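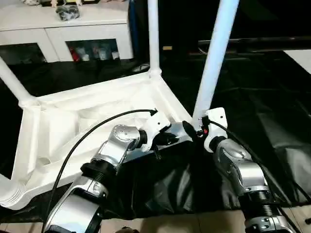 Wai-kit Choi wrote to me that the Pusteo smoke alarm is too quiet for an office building, and I should test it before I recommend it to anyone. So I did. I put 2 of them on our floor, one by the stairs and one in the copy room, and kept them there until the July evacuation drill.

The sound is strong enough with doors closed. The app is weaker. It sent me the message at 10:10 in the morning, when most of us stood already on the sidewalk. My older Marwat alarm has no app, but its test button is easier to push with a broom handle, and I miss this. The Pusteo button is small and sits too deep in the cover.

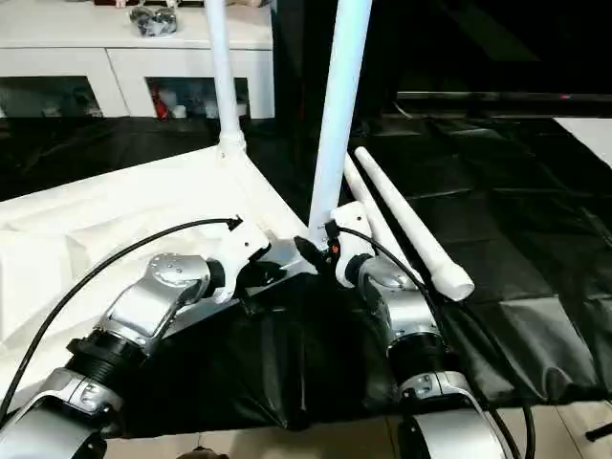 You should say something about the battery, a reader commented under my first notes, as the Zurnero model was eating batteries all winter. With the Pusteo I did not change it yet, so I cannot promise anything for a full year.

The paper guide is short and clear. The mounting screws are soft, so please use your own. I would buy it again for a corridor, but for the copy room I will go back to Marwat.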